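Inicio | Reportajes | Automatización | Talleres | Suscripción
Buscar en la revista Buscar

Lo que cuesta el segundo brazo

Reslow, una empresa pequeña de clasificación textil, tardó 18 meses en decidir la compra. El primer presupuesto, de Inska, incluía dos brazos de sobremesa con pinza y dejaba fuera casi todo lo demás: mesa, perfilería, cableado, cámaras de muñeca y horas de puesta en marcha.

La dirección pidió entonces otra oferta a Dalisay, con las partidas separadas. Los soportes y tornillos sumaban 800 euros. Los dedos de repuesto, que se gastan antes de lo previsto, 1.439 euros al año - una línea que en la primera hoja no existía.

El trabajo elegido para las pruebas fue modesto: paños, prendas dobladas y cajones de tela. El tejido blando cambia de forma en cada agarre y obliga a ensayar mucho antes de fijar un ritmo.

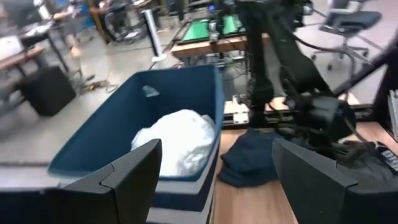
El plan aprobado en junio reserva 47 horas de ensayo por cada tarea nueva y aplaza la compra de más equipos. Si los ciclos se mantienen, Reslow montará otro puesto igual en su nave de Birkthorpe. El contrato de mantenimiento sigue sin firmar - Dalisay lo ofrece por años completos y la empresa lo quiere por trimestres.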